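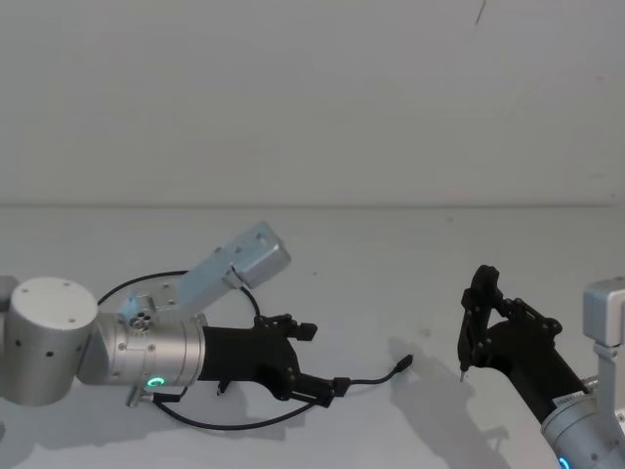 p. 139

3. Kerbside organics in Silton: what goes in the green bin

3.1 Setting and sample

Silton runs a weekly organics pickup, a fortnightly garbage pickup and a recycling run that depends on which side of the rail line you live on. The organics contract is with Andreadis, who took it over from the municipality and kept most of the old routes. Bins are 80 litre, dark green, wheeled. A smaller kitchen caddy was handed out with each bin, the Arex model with the vented lid, plus one roll of compostable liners. Liners after that are the household's problem and they are not cheap. Several residents brought this up before we'd asked anything.

We wrote to 300 households on the east side routes. 49 said no outright or had moved. A further group never answered and was dropped after the second letter. Apartments were left out entirely, as they share bins and contamination can't be traced to a unit. That is a real gap and we come back to it in section 5. Townhouses with individual bins were kept in, even where the bins stand in a common enclosure and get swapped around by neighbours or wind.

Pickup begins at 6 a.m. so the sorting crew had to be ahead of the truck. Mostly they were. On one route the driver had started early and we lost the first block, which is treated as missing in the tables and not imputed.

3.2 Sorting protocol

Bins were tipped one at a time onto a tarp at the Andreadis yard and hand sorted into food scraps, yard waste, soiled paper, liners and bags, and everything else. Radka Ivanov led the sort and wrote the category guide. Wet weight only. We did consider drying subsamples but the oven at the yard holds a single tray and the queue would have run past the end of June. 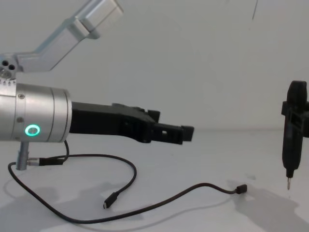

Total sorted material came to 1780 kg. Yard waste dominates by weight, unsuprisingly, in the month when everyone is cutting hedges. It also makes contamination look lower than it is – a bread bag weighs nothing next to a load of wet grass. For that reason we report contamination by presence (any non-accepted item in the bin, yes or no) as well as by weight, and lean on the first.

Category calls that gave us trouble: tea bags, produce stickers still on peel, pizza boxes with a waxed insert, and "biodegradable" bags that are not certified compostable. Tea bags were counted as food. Stickers ignored. The bags went to contamination even though the householder had plainly meant well, and this matters for how the education results should be read. Cat litter is accepted in the neighbouring collection area and refused in Silton. Residents who had moved across tended to put it in.

Bones and shells are accepted. Residents were split on whether they were, and the fridge magnet issued with the caddy doesn't say. It has a drawing of a fish.

3.3 The leaflet

Half the routes got the Gusuletti leaflet, a single folded sheet with the accepted items in colour on one side and the refused items on the other. The rest got the standard calendar, which gives organics four lines under the statutory holidays. Assignment was by route, not household, to keep people from comparing notes over the fence. They compared notes anyway. The hockey arena and the Saturday market are both common ground for the two groups and we can't rule out leaflets travelling.

Nothing on the leaflet was about smell, and smell is the main reason given for not using the caddy. Flies second. Rinsing the caddy, freezing meat scraps untill pickup day, newspaper in the bottom of the bin – all things residents told us themselves on the doorstep, none of it printed anywhere.

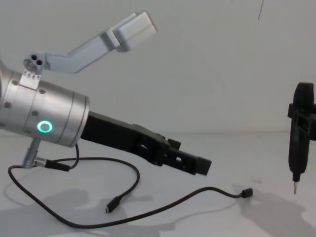 3.4 Limits of the bin audit

One month, one season, one side of town. A winter audit would look quite different, with little yard waste and a good deal of frozen material stuck to the bin wall. Bins not set out were recorded as not set out and nothing more. We don't know if those households were away, composting in the backyard or putting the lot in the garbage. The follow-up interviews (section 4) help a bit here, though backyard composters were keener to talk to us than anyone else and are over-represented.
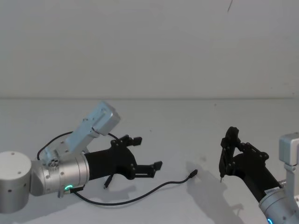
Figure 3. Two arms facing across a pale grey tabletop.

Route-level weights are in the appendix. Household-level records are held back, as several streets on the east side are short enough that a reader could work out whose bin it was.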